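Start | Projekte | Förderung | Berichte | Kontakt

Zwischenbericht an die Clillum-Förderung: Nachbarschaftschor Gralledora, Oktober

Liebe Bit-na Byun, ich weiß, Sie hätten es gern kurz, und ich gebe mir Mühe, aber es ist so viel passiert, dass ich mich schon beim ersten Satz verzettele! 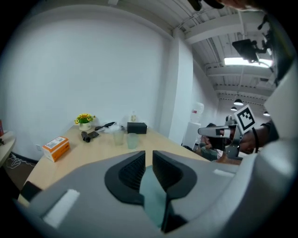 Also der Reihe nach. Im Antrag hatten wir 40 Sängerinnen und Sänger als Ziel stehen, und ich habe damals beim Tippen ziemlich geschluckt. Zur ersten Probe kamen so wenige, dass der Tenor aus genau einer Person bestand (ich). Inzwischen haben wir die 40 auf der Liste, und am letzten Freitag war der Saal so voll, dass wir aus dem Nebenzimmer Stühle holen mussten. Der Bass ist immer noch dünn. Wenn Sie jemanden kennen, der tief singt und freitags um sieben Zeit hat, schicken Sie ihn her, Noten lesen muss er nicht können.

Musikalisch sind wir weiter, als ich gedacht hätte. Sharada Annamalai leitet die Proben seit dem Frühjahr und hat uns erst mal wochenlang nur Kanons singen lassen, worüber ich anfangs gemault habe. Sie hatte recht. Wir können jetzt fünf Stücke auswendig, zwei davon vierstimmig, und das dritte wird es auch noch, sobald der Alt aufhört, im Mittelteil heimlich zum Sopran rüberzurutschen. Das Wiegenlied auf Tamil, das Sharada mitgebracht hat, ist mein Liebling. Mit der Aussprache haben wir eine ganze Probe verbracht und sehr gelacht, und die Hausaufgaben dazu (Aufnahme anhören, mitsprechen, noch nicht singen!) hat ungefähr die Hälfte gemacht.

Jetzt zum Geld, das wollen Sie ja sicher lesen. Für Noten haben wir bisher 300 Euro ausgegeben, geplant war etwas mehr, aber Anil Kartha konnte einen Teil der Sätze selbst schreiben und will dafür nichts haben. Die Saalmiete läuft wie im Antrag. Das E-Piano macht mir Kummer: Das Haltepedal knarzt so laut, dass man es in den leisen Stellen bis hinten hört, und das Musikhaus Pisharody möchte für die Reparatur 100 Euro. Darf ich das, was bei den Noten übrig ist, dafür nehmen? Im Bewilligungsbescheid steht etwas von Umwidmung und Schriftform, und ich habe den Absatz dreimal gelesen, ohne schlauer zu werden. Falls diese Zeilen schon als Schriftform gelten: Hiermit beantragt!

Was nicht geklappt hat, war der Kinderchor am Nachmittag. Wir haben ihn zweimal angeboten und beide Male saßen wir mit drei Kindern da, die alle Geschwister waren. Narayanan Fernandes hat in der Grundschule herumgefragt, und die Uhrzeit ist wohl das Problem, da ist gleichzeitig Schwimmen. Wir versuchen es nach den Ferien mit einem anderen Tag und lassen den Posten im Kostenplan bis dahin einfach unberührt stehen.

Dafür gibt es etwas, das gar nicht im Antrag stand: Das Seniorenhaus Grunesov hat gefragt, ob wir im Advent dort singen. Natürlich wollen wir! Geplant ist eine gute halbe Stunde, danach Kaffee, und ein paar Lieder zum Mitsingen in großer Schrift. Die Hefte dafür kopiere ich selbst, das taucht in der Abrechnung nicht auf. Mohandas Subramaniam übernimmt die Fahrten, und die Generalprobe machen wir gleich im Speisesaal dort, weil der Raum so hallt, dass man vorher wissen muss, wie langsam man da singen darf.

Offen sind von meiner Seite noch die Teilnahmelisten (bei zwei Proben fehlen Unterschriften, die sammle ich gerade ein) und die Quittung für die Notenmappen. Beides kommt mit der Abrechnung. Und wegen des Pedals rufe ich Sie nächste Woche einfach mal an.

Weitere Berichte
Antrag und Kostenplan Nachbarschaftschor
Bericht vom Frühjahr: Die ersten Proben
Reparaturcafé Gralledora: Zwischenstand
Stimmen gesucht: Bass und Tenor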